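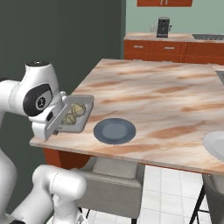
*Robot arm with gripper and metal tray, two round food items in the tray.*

# Pre-opening safety check: Albridge Hall, evening concert

**Inspector:** Octavian Onu
**Period:** February, evening program
**Event:** Lutwood Quartet with support, seated jazz concert
**Sound and lighting contractor:** Memon
**Staging contractor:** Zodwood

Marks used: [x] passed, [ ] open, N/A not applicable. Open items go to the duty manager before doors.

## 1. Stage and risers

- [x] Deck sections level and locked. Comment: one leg clamp at stage left was hand-tight only. Tightened with a wrench by Zodwood and rechecked.
- [x] Drum riser secured to main deck.
- [x] White edge tape on all step nosings.
- [ ] Handrail on upstage steps. Comment: rail fitted, lower bolt missing. Steps closed to performers until replaced. Use stage right steps only.
- [x] Piano casters locked and cupped. Comment: piano to be tuned at 4:30 p.m.; lid prop checked, no play in the hinge.

## 2. Electrical

- [x] Portable equipment test labels in date. Comment: bass amplifier is the player's own and had no label. Tested on site by Memon, passed.
- [x] GFCI outlets tripped and reset at both stage boxes.
- [x] Cable runs across walkways ramped or flown.
- [ ] Spare distribution box. Comment: cover latch broken. Tagged out and moved to the dock. Do not use.
- [x] No extension reels left coiled under load.

## 3. Overhead

- [x] Front truss safety bonds fitted to every fixture.
- [x] Motor chain bags clear of drapes.
- [x] Load sheet received and signed. Comment: sheet showed the fixture layout from the previous booking. Corrected copy supplied and filed.
- N/A Flown speakers. Ground stacks in use for this show.

## 4. Sound levels

- [x] Meter calibrated before sound check.
- [x] Level at mix position within house limit. Comment: limit is 100 dB(A) over 15 minutes. Highest reading at sound check was 94, during the horn section feature.
- [x] Earplugs available at the cloakroom and the bar.
- [x] Ground stacks strapped and barriered. Comment: barrier moved out to give 8 feet of clearance to the first row.

## 5. Seating and exits

- [x] Rows linked in stalls.
- [x] Aisle width measured at front, middle and rear.
- [x] Balcony seating matches plan. Comment: plan allows 76 seats. The extra chairs by the balcony door have been taken down to the store.
- [x] All exit signs lit on main and battery supply.
- [ ] Exit 2, street side. Comment: door opens fully but the closer is slow and the latch does not always catch. Steward to be posted there until the audience has left. Repair requested.
- [x] Wheelchair spaces clear, sight line to stage checked from seated height.

## 6. Backstage and foyer

- [x] Fire extinguishers in place, pins and seals intact.
- [x] Instrument cases stored off the escape corridor. Comment: corridor was blocked by two cases at first walk. Moved to dressing room B.
- [x] Merchandise table clear of foyer doors.
- [x] First aid kit stocked.
- [x] Radio check completed with front of house, stage and mix position.

## Open items carried forward

1. Upstage handrail bolt: Zodwood, before the interval changeover.
2. Spare distribution box latch: Memon, before next hire.
3. Exit 2 door closer: building maintenance, steward in the meantime.

Doors may open at 7:00 p.m. with the steward in position at Exit 2 and the upstage steps closed.

Signed: O. Onu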